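I've spent most of December swapping grippers on the left arm, and I finally have opinions!

The job is the same one I've been poking at since I moved the bench out to Tedalville: get a desktop computer put together by two arms, with the parts waiting in a tray next to the case. Memory sticks, processor, hard drive, a card. Easy for a person, maddening for a robot. Yavuz Bayram lent me his old Flimham gripper (wide pads, very strong, built like a nutcracker) and I ran it against the two-finger one I bought from Işık for $409.

The Flimham is great on the hard drive. You could close it in the dark and it would hang on. Memory sticks are another story — the pads are so wide that they bump the neighbor on the way down, and I ended up spacing the tray out just to make it happy. I don't love changing the tray to suit the gripper.

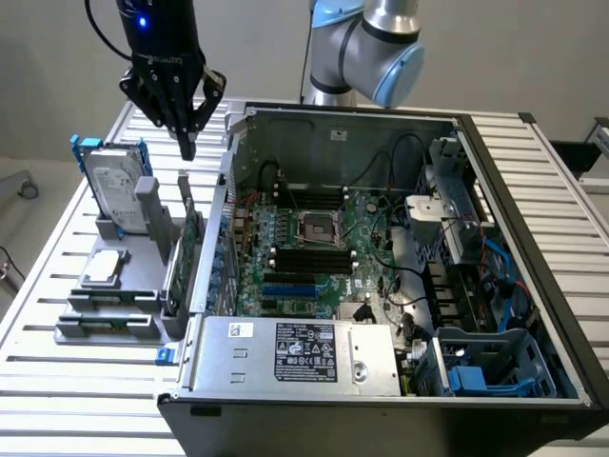
Do you need force sensing to seat memory? I'd say you need some way to feel the push, and motor current was enough for me once I slowed the last bit of travel way down.

The skinny fingers won me over in the end. They fit between things, and I can see past them with the fixed camera, which helps so much when I'm trying to work out why a grab went wrong. Over 1,155 tries with each gripper, the Işık dropped 5 parts, all of them processors, and I blame my finger tips for that (printed them too smooth, then got lazy about redoing them).

Yavuz still thinks I should try suction for the processor. He may be right. There's a little cup kit from a shop in Nusville that I keep opening in a tab and closing again. First I want to put rubber on the tips and rerun the processor picks at half speed.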